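Section 6. Working rules for the tabletop cell

6.1 What a rule is worth

The Drirndale handbook used to say that the arm is "safe by design". We have taken that sentence out. A low speed limit helps, but it does not replace a hand on the stop button. Treat any claim you cannot test at your own bench with the same suspicion, including ours.

6.2 Before the first run

1. Press the stop button, then try to start a run. If the arm moves, switch off at the wall and call Wenche Dalen.
2. Check that the board sits flat on the pegboard and does not rock. Tape is not a fixing.
3. Set the speed to level 2. Level 13 exists in the menu and we have yet to hear a good reason for it.
4. Put the blocks on the board by hand, with the arm stopped.

Note: The blocks may touch one another. Older notes from Tetov ask for a gap all round each piece, which makes the results look better than they are. Leave clusters as they fall and write down that you did.

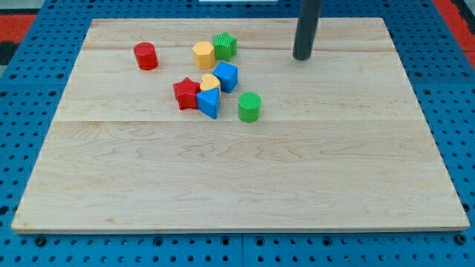

5. Bring the rod down over bare wood, well clear of the blocks, and stop it above the surface. Do not use a block to judge the height.
6. Step back, call "clear", wait for an answer, and start.

CAUTION: A rounded tip can still pinch a finger against the board - do not reach in to straighten a block during a run.

6.3 Keeping records

Write down every stop, including the ones that seem silly. The August log has 212 runs and no stops at all. Rafail Stamatopoulos has asked for it to be checked, and until that is done it must not be quoted as proof that the cell is safe.

Revised November 2025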